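Vonmont desktop teardown set: README

October · posted by the Vonmont set maintainer · 4 min read

We use cookies to remember your reading preferences. Accept / Manage 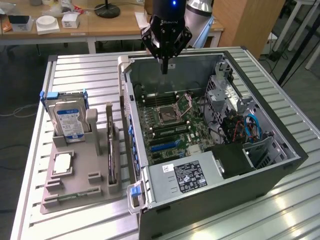

*Tower on its side, panel off, CPU socket open.*

## What this is

A set of 3000 still pictures of desktop towers at different stages of being taken apart and put back together. The towers are ordinary office machines, the kind that get replaced by the pallet. The set was put together to answer one dull question: can you tell from a picture what is still inside a case and what has been pulled?

The short answer is "sometimes". Please read the rest before you build anything on it.

## What is in it

- 63 towers
- 44 different motherboards, going by layout and not by the sticker
- one label file, `parts.csv`, one row per part per picture
- `notes.txt`, which is messy and worth reading anyway

Each row gives a part name, a state (`present`, `absent`, `open`, `unclear`) and the initials of whoever made the call. Parts covered are the CPU socket, memory modules, expansion slots, power supply, drive cage, side panel and loose cabling.

## How far to trust the labels

Less than you'd like. A few points that bothered us:

**Sockets.** An empty socket with the bracket up and the gold pins showing is easy. Everyone agreed on those. A socket with the bracket closed is a different story, and a lot of `present` labels there are guesses made from the state of the pictures before and after. We'd treat closed sockets as `unclear` whatever the file says.

**Memory.** Green modules on a green board. In the picture at the top there are two modules installed below the socket and black slots above and to the left of it, and even with that much color difference two labelers gave different totals for the slots. The file has columns for modules and for slots. Use the first, ignore the second.

**Power supplies.** Labeled `present` if the metal box is in the case. That says nothing about whether it works. An earlier draft of the set had a `good/bad` column for power supplies, copied from a spreadsheet called Koivisto. Nobody could explain how those values were arrived at, so the column is gone. If you have a copy that still includes it, delete it.

**Cables.** Don't bother with cable color as a clue to function. Blue, red and black all turn up, and makers do as they please. The label only says whether there is loose cabling near the drive cage.

**Colored plastic.** Blue clips and latches usually mark something meant to be moved by hand. Usually. We left this out of the labels after finding blue parts that held nothing at all.

## Claims we do not make

The Skaler write-up says a model trained on this set can sort towers for resale. We have not seen that work. The towers all came through one shop, and many are close cousins of each other. A random split puts the same case in training and test, which makes any score look better than it should. Split by tower. The `tower_id` column is there for that purpose.

We tried it on 40 pictures from the Lumia set, which has smaller cases and darker boards. Results for memory were poor. Results for drive cages were fine, but a drive cage is a big gray box with holes in it.

## Known problems

- Some regulatory labels are readable and some are not. No text was transcribed.
- Expansion slots are counted together regardless of type.
- `unclear` was used far more by one labeler than by the other. We did not even this out.
- Tower 17 appears twice under different ids. Fix pending.

## Changes

v3: removed the power supply condition column, added `open` as a socket state.
v2: relabeled memory.
v1: do not use.

Get an email when this page changes. Unsubscribe any time.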